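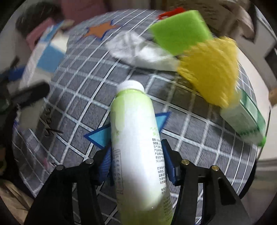
Uchenna Amadi wrote to us after her third year as a customer that she had stopped thinking about her phones altogether, and that this was the highest praise she could offer a company that looks after them. Her practice had moved 128 handsets to a new version of their operating system over a single weekend in May, and on the Monday the staff came in and made their calls.

About Arkano

Arkano provides mobile device management and software support to small and medium-sized organisations. We prepare, update, repair and retire the phones and tablets that our customers' staff use at work. We do not sell handsets, and we receive no commission from those who do.

The company began as a two-person help desk for a chain of dental surgeries and now employs 20 people in engineering, support and training. Most of our engineers joined us from support roles and continue to take calls from customers for part of each week.

What we do

Our work is organised around three services.

Palta is our management console. It shows an administrator which version of the system each device is running, which applications are installed and which security updates are outstanding. It is used on almost 3000 devices.

Bite is our testing service. Before a new system release reaches a customer's phones, we install it on a small set of matching models and run the customer's own applications against it. A written report follows, listing anything that fails to open, loses its settings or drains the battery faster than before. Customers decide for themselves when to proceed.

Drudent is our training programme for office staff. Sessions are held on site or by video call and cover permissions, backups, screen locks and the safe removal of applications. No technical knowledge is assumed.

Preview releases

We are often asked whether preview versions of an operating system may be installed on working phones. Our policy is that they may not. Previews are kept on our own test devices, and our findings are shared with all customers on a support contract.

Support for older devices

Arkano will continue to manage a handset for as long as its manufacturer issues security updates. When these end, we notify the customer in writing and agree a date for replacement. Contracts covering fewer than 100 devices carry no minimum term.

Office hours

The support desk is open from Monday to Friday, 8am to 6pm. It will close at 1pm on Wed 31 December. Customers with an out-of-hours agreement should use the number printed on their contract.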